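Equipment Planner wanted (robotics lab, part time to start)
Posted Friday, March 22, 2019

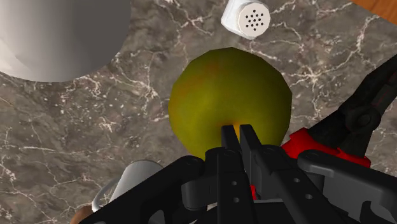 I run the kitchen-handling group at Hirton, and I need somebody who likes spreadsheets more than I do. We're planning next year's equipment and so far the plan lives in my inbox, on two whiteboards and in Ryszard's head. A lot of our work happens in simulation, so before we spend real money on grippers we try the grasp on screen, like the two black fingers with their tips against the lower edge of a yellow-green apple, with a mug and a salt shaker sharing the marble counter. That kind of run costs us computer time. The hardware version costs us hardware, and fingertips, and spare brackets, and a lot of groceries, and I'd love for somebody to tell me in January what all of it will come to by summer!

So what would you be doing? Mostly talking to suppliers and then talking to us. You'd get quotes for arms, grippers and workstations, work out what we should buy and what we should lease, and keep a running list of what's on order. Lurdes Sampaio handles purchasing for the whole building and she'll show you how the forms work (there are 3 of them, and the middle one is awful). You'd also sit in with Soon-im Ha when she plans the simulation runs, so you know which purchases can wait until we've tried something virtually and which ones can't.

Your first big job is the Pirkberg room. We have 288 square feet over there and I want two work counters in it, plus storage, plus space to walk around without bumping an elbow on anything. Power and shelving need pricing too -- I forgot shelving last time and we kept parts in the hallway for a whole winter.

You don't need an engineering degree. I'd like you to have bought equipment for a lab, a shop, a school or a commercial kitchen, and to be okay calling a supplier back when the delivery date slips. If you can read a data sheet, great. If you can't yet, Ryszard Czerwiński is patient and will go through a few with you.

It's 20 hours a week for the first six months, on site at least two days, and I'm hoping to make it full time after that. Pay depends on experience and we'll talk about it on the first call, not the last one.

To apply, send me a resume and a short note about something you once had to budget for -- a good purchase or a bad one, I enjoy both. Mark it "Planner 145" so it lands in the right pile. Mail or drop-off is fine at the Hirton front desk, attention Clementina Brandão.

Américo Figueiredo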